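Update on the two-arm suturing build at the Darnotdale shared workshop. Long thread, mostly cable routing and needle angles. Mute if that isn't your thing.

Last time I posted, the left arm still had backlash you could feel by hand. That was the wrist cables stretching under load. I re-tensioned both arms, ran 40 full-range cycles, and re-tensioned again. Better. Still some slop in wrist yaw on the left.

The master controllers are the same pair I built in September. Printed gimbals, magnetic encoders on every joint. Motion scaling is set in Ellirik, the control software I've been writing, currently at 4:1.

Loop rate is 1,000 Hz on the motor side. The camera feed is far slower and is what you end up steering by, so the fast loop mostly buys smooth holding when your hands are still.

Work so far is all simple interrupted stitches. Short cut, throw, tie, trim, move over, make another cut. The fixed camera gives the best sense of where both arms are relative to each other.
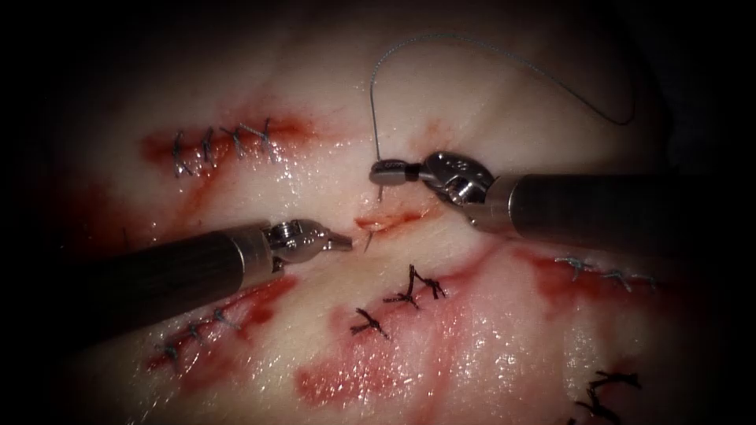
Overview camera. Needle held by the right arm, left jaws by the lower lip of the cut.

Needle driving is the part I expected to be hard, and it's manageable. Grip the needle about two thirds back from the point, enter square to the surface, and rotate the wrist through the curve. If you push in a straight line the tissue bunches up in front of the needle and the bite comes out too wide.

Left arm does counter-pressure at the exit side. Keep the jaws closed for this. Open jaws catch on the edge of the cut.

Thread management is worse than needle driving. A long tail wants to drape over whichever wrist is higher, and once it gets into a pulley groove you have to back the whole arm out. I now cut thread shorter than feels right and accept more reloads.

Also ran with the small wrist cameras on. They give you very little context but the view of the knot is much better than anything from the fixed position.

Tying sequence, for anyone building something similar: wrap around the closed jaws of one arm, open, take the short tail, close, pull the two arms apart level with the surface. Pulling upward lifts the knot and loosens the first throw. 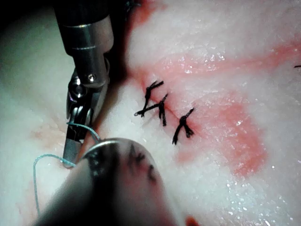
The annoying bit is that grip force is estimated from motor current, so cable friction gets counted as grip. Readings drift as the cables warm up. On one run the same closed-jaw command logged 414 counts at the start and 435 at the end, with nothing between the jaws either time.

For now I re-zero the grip before each new cut. A real fix would be a strain gauge near the jaw, but there's no room in the wrist for the wiring and I don't want another cable crossing the pitch axis.

Tried a software friction model from my Flultimier notes (older single-arm build, same motors). It helps at constant speed and does nothing useful at reversals, where the error is largest. Parked it.

Trimming: leave the tails longer than you think. Cut close and there is nothing to grab if the last throw slips. Mine are uneven and I'm fine with that at this stage. 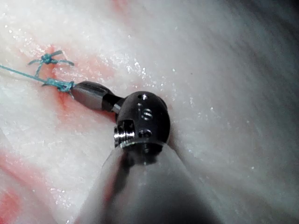

Wrist pivot clearance is the next thing to change. When the arm comes in low, the joint housing gets to the surface before the jaws reach a comfortable angle. I can steepen the approach, but then the two shafts start competing for the same space.

Plan is a slimmer housing and a slightly longer neck behind the jaws. The longer neck costs stiffness. I'll cut one and measure deflection before committing to a pair.

Someone asked about the base frame. It's aluminum extrusion bolted to the heavy bench at the back of the shop. I tried the lighter Blackburn stand first and you could see every motor reversal as a wobble at the tip.

Ellirik config files go up once I've removed the hard-coded motor offsets. They are specific to my arms and will drive yours into a joint limit.

Next post will be the deflection numbers for the new neck.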